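Skeltcombe Apartments – Kitchen and Appliance FAQ

Questions we get most often from people moving in or staying for the first time. Last revised in October.

What is in the kitchen when I arrive?
Every unit has a sink, a full-size refrigerator, a two-burner cooktop and a countertop oven. Pots, plates and silverware are included in furnished units only. If you rented unfurnished, you bring your own.

Is there a regular oven?
Only in the Arnau building. The Preditz building was wired before full ranges were common, so those units have countertop ovens.

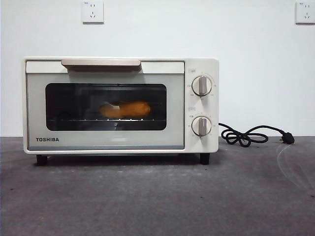

Can I bring my own appliances?
Yes, as long as they plug into a standard outlet and are in good working order. Space heaters and portable washers are not allowed. A chest freezer needs written approval from the office.

The power went out in my kitchen. What do I do?
Unplug whatever was running and check the panel in the hall closet. Kitchen outlets are on breaker 11. Push it fully to off, then back to on. If it trips again with nothing plugged in, leave it off and call the office at extension 232.

Can I use an extension cord?
Not for anything that heats. Plug it straight into the wall. A cord for a lamp or a phone charger is fine.

The smoke alarm goes off when I cook. Can I take it down?
No. Turn on the fan over the cooktop before you start and open a window. If it still goes off every time, ask us to look at it – some of the older alarms are too close to the kitchen and we can move them. The charge for a removed or covered alarm is $100.

Who cleans the appliances?
You do, during your stay. Empty the crumb tray regularly and wipe the inside of the oven once it has cooled. Don't use spray oven cleaner in a countertop oven. Dish soap and a soft sponge will take off most grease.

Something stopped working. How long does a repair take?
Small items are normally swapped within 2 business days. Refrigerators and cooktops go through Boateng Appliance Service, and the wait depends on parts. We'll lend you a cooler if the refrigerator is out overnight. 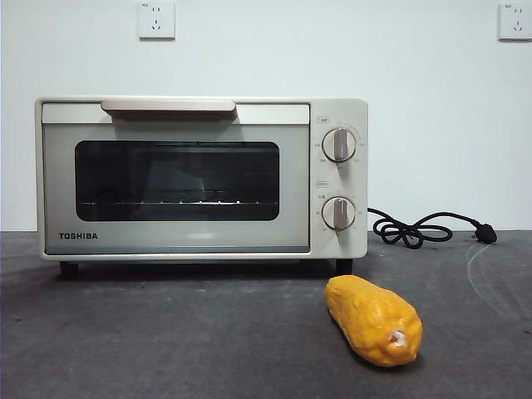
One tenant in Preditz wrote that the swap was quick but the office closed before she got home from work, and she asked whether the new one could be left inside the unit. It can. Write "OK to enter" on the repair form and we'll bring it in and take the old one away.

Will I be charged for a broken appliance?
Not for normal wear. You will be charged for damage from misuse, such as a cracked door or a burned countertop. We send photos and the bill before taking anything from your deposit.

Where do I put cooking oil?
In a sealed container in the trash – never down the sink.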